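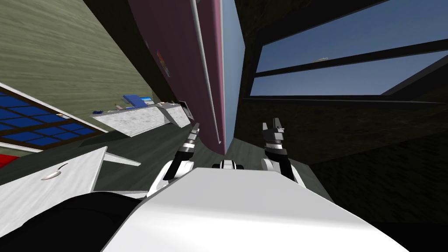 Subject: Re: [strip-traders] Old Rajput corner, who's going in?

Hi all

Typing this between customers so excuse the mess. Some answers to Shiuli's questions, plus a few things I've picked up walking the strip this week.

Shiuli Nanayakkara wrote:

> Does anyone have the real story on the corner shop where Rajput was? Paper's
> been up on the glass since before the school holidays and I get asked
> every day. I've heard shoes, I've heard candles, I've heard a second
> chemist (please no). Also is Vultmont moving or closing? Their sale sign
> says "everything must go" but it said that last winter too.
>
> And are we doing late nights in December or not? I need to do my roster.
>
> Shiuli

OK. The corner first. It's Grasia. Women's clothes, mostly linen and knits, some bags. They have the one shop already, over in Braritstead, next to the bakery with the green awning. The owner came in to mine for a birthday card and I asked her straight out. Lease is signed. She wants to be open for December but the floor has to come up first, the old Rajput carpet was glued down and then glued down again, so we'll see. She was nice. Asked about parking, asked about the bins, didn't ask about the rent next door which I thought was polite.

Not shoes. The shoe rumour was the empty one by the bank and that fell over months ago. Candles I know nothing about.

For anyone newer on the list, Rajput did saris and dress fabric on that corner for 12 years and moved upstairs in the arcade, they did not close!! Still getting people in my shop who think they've shut. If you're asked, it's up the stairs past the watch repairs, first door. They've less window but the colour on the back wall is lovely and you can lay a whole length out on the table now, which you never could downstairs without moving three other people.

Vultmont: moving. Not far. They're going into the 2 narrow shops past the post office with the wall knocked out between. The homewares is going, that's what the sale is, they're keeping the menswear and the hats. So the sign is right this time, more or less. I bought a grey jumper off the half price rail and will probly regret the colour. Their old place is up for lease, no takers that I've heard of. The agent told me one thing and told the barber another so I won't repeat either.

Late nights. My understanding is yes for December, open til 8, and only the last two weeks before Christmas, same as last year. Nobody's making you. But last year half of us were lit up and the other half dark and people walked as far as the first dark window and turned round, I watched them do it. If you can't staff it at least leave your window lights on. Costs next to nothing.

Flyers, I've ordered 500 off the usual printer, single sided, with the map on the bottom. I need your shop name how you want it spelled and your hours, one line each. So far 10 of you have sent them. Vultmont I'll put at the new address unless they tell me otherwise. Grasia wants to be on there even if she's not open yet so I'm putting "coming soon". If your on the arcade upper level say so, the map doesn't show upstairs very well and I got complaints.

Couple more bits:

- the delivery bay out the back is for deliveries. Someone's silver hatchback was in it again at 8 in the morning and the truck double parked on the footpath side

- shade sail over the bench is being restitched, it's not stolen

- anyone want two chrome dress rails and a box of wooden hangers? Free, heavy, you collect. One wheel sticks. They were in the storeroom when I took the shop on and I sell stationery

Shiuli, on the roster, I'd pencil in the late nights and pay it no more mind til the flyer proof comes back. And yes I still have your ladder, will drop it round after close.

Sorry if I've missed somebody's question, there were three threads with the same subject line and I've lost track of which I answered. Send me your hours please.

Cheers
from the card shop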